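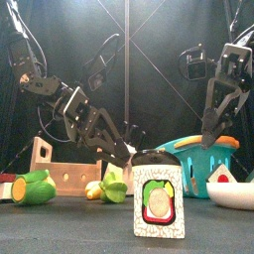 Drirasdale Shared Workspace Rules
Progress report to the Jarman Fund, period ending February

Thank you, first of all, for your patience over the autumn, when our last report reached you later than either of us would have liked. This one covers the work since then on our written rules for tabletop robot work, and I'm glad to say there is a good deal more to tell.

When you agreed to support us, we had a binder of habits. Some were written down, some were taped to a cabinet door, and quite a few lived only in the heads of whoever had been here longest. The draft you will find with this report replaces all of that with 16 rules, set out in the order a person would meet them over a working day. We tried hard to keep each one to a sentence or two. A couple of them (stopping in a hurry is the obvious one) needed a full page, and we decided to let them have it.

The rules that changed most are the ones for two arms sharing one table. Our old wording said only that the arms should "keep to their own side," and it fell apart the minute a task asked one arm to work near the other, as so many of ours do with the toy food and the baskets. The new wording asks the operators to agree before starting on which arm goes first into the middle, and to say it out loud. It also asks for a slow run with both grippers kept above the tallest item on the table. People grumbled at the slow run to begin with - I was one of them - but it has settled into the routine.

Cables have a rule to themselves now. Wrist camera cables must be checked through the full bend of the arm before the first session, with a loop left free at each joint, and checked again after any change to a bracket. Our colleagues at the Drateneck site suggested the second check, and we were happy to take it.

We tried the draft over 351 sessions, 252 of them here at Drirasdale and the rest at Drateneck. Operators filled in a short slip after each one, noting any rule they had skipped or hadn't understood. The slips were more useful than the meetings, if I may say so. From them we rewrote eight rules, mostly for plain wording. "Neutral posture" meant one thing here and another at Drateneck, so the rule now says where the arm should be parked and points to a mark on the mount.

Two matters are still open. The rule on props (what may go on the table, how worn pieces are retired, who signs for new ones) is longer than it ought to be, and the two sites do not yet agree on the signing. The other is the Vumska logging sheet, which asks for the same details twice. We have a shorter version in hand and would like to try it before we promise it to you.

Spending is in line with the plan. We would like to move what is left of the travel line into printing, so that each table can have its own laminated copy, and would be grateful for your approval before we place the order.

Next period we will finish the props rule, bring the new operators through the full set, and send you a clean copy for comment. You would be very welcome to come and watch a session at either site. Mornings are best, any time after 8.

With warm thanks from all of us at Drirasdale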